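Core charges: why does every counter do them differently?

ekbytam
19 Jul 2018
Bought a reman alternator from Endside. Core charge was $67. Took the old one back with the receipt, in the original box, and got $2 less than I paid. "Handling." I handled it. I carried it in.

Rumside_Parts
I work a counter, so go ahead and throw things. The core charge comes from the rebuilder and changes whenever they feel like it. We sell something like Shih starters at one core value and get credited at another.

mltui
Then that's between you and Shih. If I pay a deposit on a bottle I get the deposit back.

Rumside_Parts
Bottles don't come back with a cracked housing and half a quart of oil inside.

getachew_g
Cracked housing I'd understand. His wasn't cracked. In February I returned a steering rack with a $91 core and got all $91, same chain, other side of town. So it's the store, and Rumside is being polite.

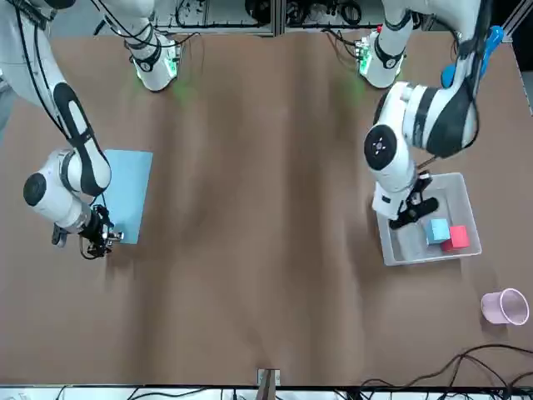
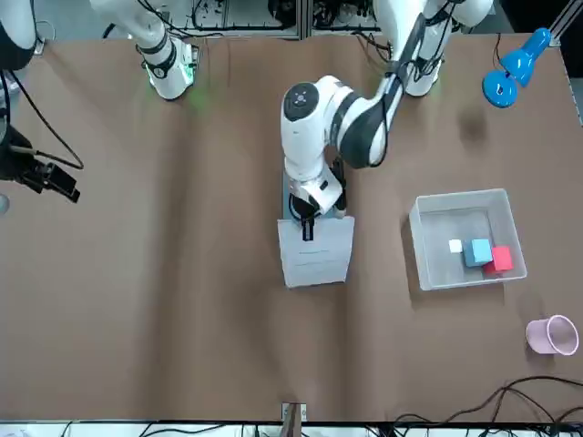

Anyway, print the core policy before you pay. Mine is folded in the glove box next to the insurance card.

ekbytam
Asked for a printed policy. They pointed at a sign behind the battery rack. You'd need to buy a battery to read it.

Rumside_Parts
OK, the sign is bad. I still say two bucks isn't worth a thread.

mltui
Times 4,000 alternators it is.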